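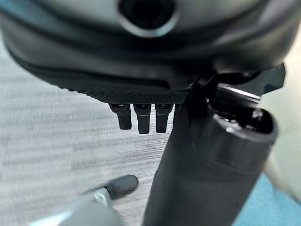

Plastique gris foncé, bande noire quadrillée.

Je me méfie des conseils de rangement depuis longtemps, et l'abonnement aux applications de « vie domestique » n'a rien arrangé. En novembre, j'ai quand même cédé. Une collègue ne jurait que par Keleo, ma belle-sœur par Drinari, et j'en avais assez de passer pour la grincheuse de service. J'ai donc essayé les deux, l'une après l'autre, avec la ferme intention d'être de bonne foi.

Le principe de Keleo est simple : on déclare tout ce qu'on possède, pièce par pièce, et l'application vous dit de quoi vous séparer. La page d'accueil promet de libérer « jusqu'à 200 objets » dès le premier mois. Jusqu'à, évidemment. Avec ce « jusqu'à », on peut aussi promettre zéro. Et puis qu'est-ce qu'un objet ? Un trombone compte autant qu'un fauteuil, j'ai vérifié dans l'aide en ligne. J'aurais pu atteindre le chiffre en vidant un seul tiroir de bureau et retrouver exactement le même salon encombré.

J'ai tenu 9 jours. Le soir, au lieu de lire, je saisissais des torchons. Il faut leur donner une catégorie, une date d'achat estimée et une « valeur affective » de un à cinq. Je n'ai pas d'avis affectif sur mes torchons. J'en ai mis trois partout, et l'application m'a félicitée pour mon équilibre.

Drinari prend les choses autrement. Pas d'inventaire, mais des « rituels » : cinq minutes le matin, cinq minutes avant le dîner, une notification à 18 heures pour vous rappeler que le bien-être commence par un plan de travail dégagé. À 18 heures, chez moi, le plan de travail sert à faire à manger. J'ai cherché comment décaler le rappel. C'est possible, dans la version payante.

Je ne dis pas que tout est à jeter. L'idée de s'occuper d'une seule étagère à la fois, par exemple, me paraît bonne. Ma grand-mère la pratiquait sans abonnement, mais passons. Ce qui me gêne, c'est la façon dont on nous vend le désordre comme une maladie, avec son diagnostic (un questionnaire de 6 questions, à peu près aussi précis qu'un horoscope) et son traitement mensuel. On répond « parfois » à tout et on se retrouve « accumulatrice émotionnelle ». Parfois, oui, je garde des boîtes. Parfois, elles servent.

Il y a aussi la question des bacs. Toutes ces méthodes finissent par vous en faire acheter. La boutique Urquijo, près de la gare, leur consacre désormais un mur entier, du translucide, du tressé, du « modulable ». J'y suis entrée pour une ampoule et j'en suis ressortie avec 5 boîtes à couvercle. Elles sont empilées dans l'entrée. Vides, parce que je ne sais pas quoi y mettre, et que pour le savoir il faudrait d'abord trier.

On m'a conseillé depuis la méthode Girkent, qui serait « plus sérieuse ». Plus sérieuse en quoi, mystère. J'ai lu les témoignages : des gens ravis, tous, au bout d'une semaine. J'aimerais bien lire ceux d'après un an, quand le courrier est revenu sur la table et que le placard du couloir ne ferme plus — personne n'a l'air de les recueillir. Le site propose un guide gratuit contre une adresse mail. J'ai donné la vieille, celle que je ne consulte plus.

En attendant, j'ai supprimé les deux applications et rangé l'étagère du haut de la salle de bains. Ça m'a pris le temps d'une émission de radio. Si quelqu'un parmi vous utilise Keleo depuis plus d'un an et en est content, les commentaires sont ouverts, je lirai tout. Précisez simplement si vous avez compté les trombones.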